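Notes from the Hill: the Cillden end-of-term letter

Term finished on a Tuesday this time, which pleased the pupils and confused the bus. The driver came up the valley on Wednesday as well, waited at the bottom gate for 20 minutes with the engine off, and went home with a bag of plums from the kitchen. We have apologised.

The inter-school writing and music competition was held at Casden, as it has been every year since Casden built a hall with a roof that stays on. We took the minibus and the drums. Our juniors came second in recitation and third in group song, and would like it known that the second verse was meant to be that slow. The essay prize went elsewhere. The set title was 'My Village in the Rain', and it may be that our entrants were too truthful on the subject of mud.

Dance club continues in the dining hall after the tables have been pushed back. It has grown a good deal, mostly on the strength of a rumour about biscuits. The club learned 2 new harvest dances this term and half of another, the missing half being known only to the lower village, who are thinking about whether to let us have it. Negotiations are expected to last until November.

The Teto walk went ahead in fair weather. For new families: Teto is the shrine on the ridge above the school, and you reach it by 1176 steps, cut by hand and evidently by several people with different ideas of what a step is. The seniors went up before breakfast and came down in time for lunch. Mr Moges in the office has asked me to say that the figure on the signboard is correct, that he has checked it himself, and that he won't be checking it again. The views were of cloud, though very good cloud, and for a minute or so the far side of the valley came out and everybody shouted at it.

The flowers along the upper path were early. The nature group have pressed a great many of them between the pages of the old encyclopaedia, so anyone looking up a subject between Hydraulics and Jam should turn the pages gently.

A few practical matters. The hill track is closed to cars above the spring while the wall is mended, and walking from there takes longer than you remember. Fees for the music room are 200 for the term and may be paid at the office in the mornings. Indoor shoes must be named. We have a cupboard of unnamed ones, nearly all left feet, and parents are welcome to come and look through it with a strong nerve.

Next term brings the science open day, the lower school play (goats again – the costumes exist and must be used) and a choir rehearsal every week for anybody who can hold a note or stand near someone who can. Please send ideas for the summer outing to the office, bearing in mind that the seaside is still where it was last year, a very long way off.

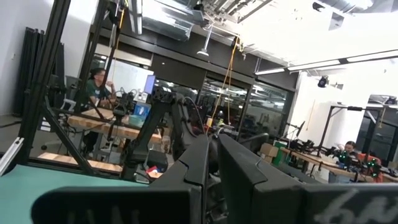

Ayana Moges writes to say that the lower village will part with the other half of the dance if the school lends its drums for the harvest supper, and that she would count the steps to Teto again herself if somebody else carried the lunch.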